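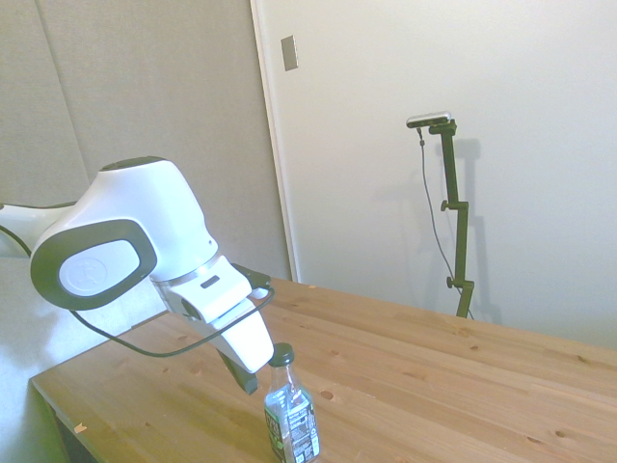

2023-03-07

오늘부터 그리퍼 비교를 다시 시작했다. 지난주까지 쓰던 Latley 쪽 손을 떼어 내고, 흰색 하우징이 달린 Cuklow를 손목에 물렸다. 오전은 거의 장착과 영점 잡는 데 들어갔다. 첫 대상은 투명한 플라스틱 병이다. 검은 나사 뚜껑이 달려 있고 목이 좁다가 어깨에서 넓어지는 모양이라 어디를 잡느냐에 따라 결과가 달라진다. 병은 소나무 상판 위에 세우고, 손가락 끝이 병 바로 왼쪽 위에 오는 자세를 대기 자세로 정했다. 카메라는 상판 뒤쪽 벽 앞에 스탠드로 세웠다.

대기 자세를 정하는 데 생각보다 오래 걸렸다. 처음에는 더 높은 데서 시작했는데 내려오는 경로가 길어서 한 번 시도할 때마다 기다리는 시간이 아까웠다. 낮추니 빨라졌지만 손목이 돌 때 손가락이 뚜껑을 건드렸다. 결국 조금 올리고 왼쪽으로 뺐다. 좌표는 공책 뒷장에 적어 두었다.

비교 조건은 Godelieve Van Wijk가 2월에 정리해 준 표를 그대로 따랐다. 그리퍼 하나당 열네 번씩, 잡는 높이는 목과 어깨와 몸통 세 군데. 손가락이 닫히는 속도는 고정하고 힘만 바꾼다. 표에는 병을 눕힌 경우도 있지만 그건 뒤로 미뤘다. 눕힌 병은 굴러가기 때문에 받침부터 만들어야 한다.

목을 잡는 쪽은 두 그리퍼 모두 별 문제가 없었다. Latley는 14번 중 한 번 놓쳤고 Cuklow는 놓치지 않았다. 이 정도 차이로는 아무 말도 못 한다. 어깨는 둘 다 나빴다. 경사진 면이라 닫히면서 손가락이 위로 밀려 올라가고, 병이 살짝 기울어진 채 들린다. Latley는 그 상태로 버티는 편이고 Cuklow는 중간에 빠진다. 손가락 안쪽 패드가 더 딱딱해서 그런 것 같은데 확인은 못 했다. 패드만 바꿔서 다시 해 봐야 안다.

몸통은 라벨이 문제다. 라벨 위를 잡으면 미끄러지는데 힘을 올리면 이번에는 병이 눌린다. 눌리면 폭이 바뀌고, 폭이 바뀌면 제어기가 물체를 놓쳤다고 판단해서 멈춘다. 오후에만 네 번 그렇게 멈췄다. Sarmiento 제어기의 판정 기준이 너무 좁게 잡혀 있다. 기준을 넓히면 멈추지는 않겠지만 진짜로 놓쳤을 때도 모르고 지나갈 것이다. 우선은 그대로 두고 멈춘 횟수를 따로 적기로 했다.

케이블도 신경 쓰인다. 그리퍼 위쪽 커넥터에 꽂힌 검은 케이블이 아래로 크게 늘어져서 관절 밑을 지나 왼쪽으로 간다. 손목을 크게 돌리면 당겨질 것 같아 여유를 준 건데, 이번에는 늘어진 부분이 상판에 닿을까 봐 낮은 자세에서 조심하게 된다. 팔에 묶자니 몇 번째 관절에 묶어야 할지 애매하다. Latley는 커넥터가 뒤쪽에 있어서 이런 고민이 없었다. 사양표에는 나오지 않는 항목이지만 보고서에는 한 줄 넣을 생각이다.

점심 먹고 나서 카메라 각도를 한 번 바꿨다. 투명한 병이라 거리 값이 자꾸 비었다. 뚜껑은 잘 나오고 라벨도 그럭저럭 나오는데 목과 어깨 사이가 통째로 사라진다. 스탠드의 위쪽 손잡이를 풀어 각도를 조금 더 숙였더니 비는 곳이 줄었다. 대신 상판에서 올라오는 반사가 늘었다. 조명이 밝은 탓도 있다. 내일은 등을 하나 끄고 해 볼 것. 보정은 각도를 바꾼 뒤에 다시 했고, 그래서 오전 기록과 오후 기록은 섞어 쓰면 안 된다. 파일 이름에 표시해 두었다.

기록은 Dokero에 올렸다. 2177번 파일부터가 Cuklow 것이다. 올리다가 한 번 끊겨서 처음부터 다시 올렸다. 중복이 남아 있을 수 있으니 아침에 확인해야 한다.

저녁 무렵 Godelieve와 통화했다. 어깨를 잡는 시험은 빼는 게 어떠냐고 물었더니 빼지 말라고 했다. 현장에서는 위치 추정이 조금만 틀려도 어깨를 잡게 되니까 제일 나쁜 경우를 알아야 한다는 얘기였다. 맞는 말이다. 다만 어깨에서 빠지는 병을 계속 보고 있으면 시간이 안 간다. 반복 내구 시험도 물어봤는데, 그쪽은 여닫기만 1000회 넘게 돌린 뒤에 패드 상태를 보자고 했다. 그건 밤에 돌려도 되는 일이라 주말 전에 스크립트만 짜 두면 된다.

지금까지 느낌만 적자면 Cuklow는 닫힐 때 소리가 작고 위치가 잘 맞는다. 같은 명령을 주면 같은 데서 선다. Latley는 조금씩 어긋나는데 손가락이 무른 덕에 그 어긋남을 받아 준다. 병만 놓고 보면 Latley가 낫고, 상자처럼 각진 물건이면 반대일 수도 있다. 상자는 다음 주 순서다.

내일 할 일. 등 하나 끄고 거리 값 비교. 케이블 묶을 자리 정하기. 무른 패드가 Cuklow 손가락에 맞는지 폭 재 보기. 중복 파일 정리. 병 뚜껑은 오늘 너무 세게 잠근 것 같으니 시작 전에 한 번 풀었다가 다시 잠글 것.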